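2004年11月2日(火) 作業ノート

午前中は倉庫側で材の片付け、午後から客室の丸テーブルの件。記録係は自分。キプロノ(Kiprono Kimaro)は午後のみ参加。

経緯を先に書いておく。ホテル・セデュラ(Sedura)の客室用サイドテーブル、丸型、縁あり。6月に試作を納めて、そのまま404号室で使ってもらっている。今回はその様子見と、残りの部屋に入れる分の寸法の確定が目的。図面の番号はクルンステッド(Kurnstead)の2番。ノートの前の方では「丸2」と書いているが同じもの。

先方から来ている話は次のとおり。

・電話の置き場所が決まらない。掃除のたびに向きが変わる。
・コードが縁に引っかかると言う人がいる。
・下の棚に機器を入れたいが、配線の逃げがほしい。
・ベッド側に寄せると縁がヘッドボードの布に当たらないか心配。

どれも図面を見ているだけでは返事ができないので、現物を見に行くことにした。持って行ったのは、メジャー、曲尺、隙間ゲージ、マスキングテープ、鉛筆、サンドペーパー(240と400)、オイルの小瓶、ウエス。サンドペーパーは結局使わず。

13時過ぎに部屋に入る。カーテンを開けて、まず何も動かさずに見る。触る前の状態を残しておかないと、あとで「最初からそうだった」「いや動かした」の話になる。前回イトゥーラ(Iturra)の椅子でそれをやって、半日つぶした。

テーブルは部屋の隅、ベッドの横。白い壁とグレーの布張りのパネルに挟まれた位置で、置き方としては図面で想定したとおり。天板の木目はまっすぐ通っていて、色は薄い。縁の立ち上がりも素直に見える。遠目での印象は悪くない。隅に丸いものを置くと角が余るが、その余りに壁のコンセントが来るので、差し込みの邪魔にならない。四角い天板ならここは苦しかったはず。

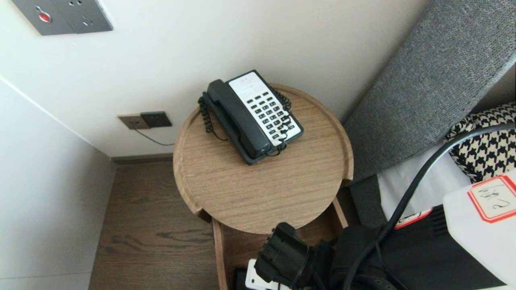
コンセントの位置はメモしておく。奥の壁の低いところ、テーブルのすぐ左に二口。細い線が一本出て、ゆるく垂れてテーブルの縁の方へ来ている。もう一つ、壁のもっと高い位置にもパネルがあり、こちらには赤い丸い部分がある。スイッチなのか表示なのかは確認していない。フロントに聞くこと。テーブルの高さを変える話が出たときに、このパネルとの関係が出てくるかもしれない。

次に電話。黒と白の据置型で、天板の奥寄り、斜めに置かれている。カールコードは左側で輪になって天板に乗り、本体の下へ戻っている。右側にも沿うように来ている。これだけでコードがかなり場所を食う。天板の手前が使える広さは、図面で電話の外形だけを描いたときより狭いと考えた方がいい。図面の方に「電話+コード」で丸を描き直すこと。前から同じことを書いている気がするが、直していない。

試しに自分で向きを変えてみた。ベッドに寝た姿勢から手を伸ばして取る場合と、立って取る場合の二通り。

(1)壁と平行に置く。見た目は整うが、寝たままだと受話器に指がかかりにくい。コードは奥に落ちる。
(2)斜めのまま。受話器は取りやすい。戻すときも迷わない。
(3)手前いっぱいに寄せる。取りやすいが、コップの置き場がなくなる。論外。

キプロノは(1)がいいと言い、自分は(2)。キプロノの言い分は、掃除の人が揃えやすいのは壁と平行だから、どうせそうなるというもの。それはそうかもしれない。ただ、使う人が寝る前に動かすなら毎晩斜めになるわけで、どちらでも困らないように天板の側で余裕を見ておくのが筋だと思う。結論は出さず、先方に両方伝える。

コードの引っかかりについて。縁の立ち上がりにコードをわざと乗せて、受話器を持ち上げて引いてみた。立ち上がりの上の角でコードの巻きが一つずつ止まる感じがある。引けば越えるが、越えるときに本体が少しずれる。十回ほど繰り返して、ずれる方向は毎回手前だった。向きが変わるという話の一部はこれだろう。掃除だけのせいにするのは気の毒。

対策案。

A案:縁の内側の角の丸みを大きくする。今は糸面に近い。R2からR3くらいにすれば巻きが滑る。手間は増えるが刃物を替えるだけ。
B案:電話の下に薄い滑り止めを敷く。安い。ただし跡が残るおそれ。オイル仕上げとゴムの相性は前に失敗している。革かフェルトなら可。フェルトは滑るので意味がない。革を試す。
C案:縁をその部分だけ切り欠く。キプロノ案。左右の受け枠と当たるところにすでに欠きがあるので、同じ形で奥にもう一つという考え。

C案は見た目には合うと思うが、縁は物を落とさないためにあるので、欠きを増やすと鉛筆や指輪がそこから落ちる。左右の欠きは枠との納まりで必要なもので、増やしてよい理由にはならない。とはいえ奥なら壁側なので、落ちても目立たないだけとも言えるし、奥に落ちた指輪ほど面倒なものもない。自分はA案。

左右の欠きの納まり。ここは6月の納品時にいちばん気にしていたところなので丁寧に見た。隙間ゲージを差し込む。左はほぼ出来たときのまま。右がわずかに開いている。手で天板を押しても音はしない。がたつきもない。夏を越して木が動いた分だと思う。右側はベッド側で、空調の風が当たるかどうかも見たが、吹き出しは反対の壁だった。風ではなさそう。木目の向きに対して右の方が木口に近いわけでもない。単に組んだときの癖かもしれない。春にもう一度測る。マスキングテープに今日の印を書いて、天板の裏に貼った。剥がさないこと。

棚。下段は開いたままの棚で、黒っぽい機器が一部を占めている。中身を引き出すのは先方の許可がないのでやめた。外から見える範囲で言うと、棚の残りの部分は物を置くには中途半端。雑誌は入らないだろう。ここを引き出しにする話が一時あったが、機器を入れるなら開いたままでいい。熱も逃げる。配線の逃げについては、背中側の桟に丸穴を一つあけるか、桟そのものを下げるか。丸穴だとプラグが通らないことがあるので、通すなら長穴。長穴は桟が弱くなる。桟を下げる方に傾いている。ただし桟を下げると足元の掃除がしにくい。

掃除の話が出たので床のことも。床は濃い茶色の木で、目がはっきりしている。天板と脚の明るい色とは差がある。最初に床を見たときは合わないと思ったが、実際に置かれているのを見ると、差があるほうが縁の輪郭がわかって、暗いときにぶつけにくい気がする。色を床に寄せる案(濃いオイル)は取り下げてよい。先方の担当者は元々どちらでもいいと言っていた。脚裏のフェルトは四つとも付いていた。一つだけ端がめくれていたので押さえておいた。接着剤を持ってこなかったのは失敗。次回持参。

ベッド側。グレーのパネルは織り目のある布で、天板の縁が擦れると毛羽立つ種類だと思う。指で触った感じでは目が粗い。隙間に薄い板を通してみて、今の位置なら通る。ただし床に位置の印があるわけではないので、誰かが押せば当たる。縁の外側の角も、A案をやるなら一緒に丸めておけば布にも優しい。刃物の段取りは一回で済む。これでA案を推す理由が増えた。

壁側。幅木が暗い色で出ているので、テーブルを目いっぱい寄せても壁の白いところには当たらない。これは助かる。前にブドン(Budon)の宿でやったときは幅木のない壁で、縁の跡が線になって残った。今回は心配しなくてよい。

表面の仕上げ。オイルは薄くなっていない。水の輪じみを探したが、はっきりしたものはなし。光を斜めにして見ると、手前のあたりに細い擦り傷が少し。爪にはかからない。ウエスにオイルを少し取って、手前の目立たないところで試し拭きをした。十五分置いて乾拭き。差はほとんど出ず。年に一度拭けば十分と伝える。全体を拭くのは今回はしない。乾く前に客が入る可能性があるため。

寸法の確認。天板の直径は図面どおり。縁の立ち上がりは図面より少し低く感じたので三か所で測ったが、誤差の範囲。目の錯覚だった。床から天板までの高さはベッドのマットレスの上面とほぼ揃う。キプロノは少し下げたいと言う。寝た状態で物を取るなら低いほうがいい、立って取る人は少ないという理由。自分は今のままでよいと思うが、試しに座布団を敷いて高さを変えた気分でやってみたら、言うことはわからないでもない。次の一台だけ脚を短くして、二台並べて先方に選んでもらう。

残りの台数は76。材の見積もりは、工房に置いてある分では足りない。幅広の良いところだけ天板に使うと端材が多く出るので、端材は桟と棚板に回す。今朝倉庫で数えた分は別紙。反りのあるものは別の山にした。その山には手を付けないこと。

費用の話は帰りの車の中で少し。A案で刃物を新しくすると2000円を超えるものを一本買うことになる。手持ちの刃物を研ぎ直して済むならそれでいい。明日、研いで端材で試す。キプロノは自分のトリマーのビットを貸すと言っているが、軸の径が違うかもしれない。要確認。

部屋を出る前に、電話を元の向きに戻し、コードの輪もだいたい元のとおりにした。受話器を上げて発信音を確認。問題なし。カーテンを戻して、鍵をフロントへ。

やること
・縁の角、内外ともRを付けた見本を三種類。端材でよい。
・革の敷物の見本。薄いものと厚いもの。
・桟を下げた図を描く。掃除機の先が入る高さを先に調べる。
・図面の電話の丸を描き直す(今度こそ)。
・高い方の壁パネルが何かを聞く。
・脚を短くした一台。何ミリ下げるかはキプロノと相談。
・脚裏フェルトの接着剤。
・右の欠きの隙間、春に再測定。

追記(夕方)。工房に戻ってから、見本用の端材で縁の角だけ先に一つ丸めてみた。ペーパーだけで落としたので形は揃っていないが、工房の電話のコードを持ってきて滑らせると、だいぶ違う。巻きが止まらない。R2で足りそう。R3は縁が痩せて見えて、上から見たときに天板との境がぼやける。キプロノは帰ったあとなので、端材は作業台の左端に置いておく。鉛筆で「2」と書いてある方。捨てないでください。

集塵機の袋、いっぱいになっていたので替えた。新しい袋の残りはあと一枚。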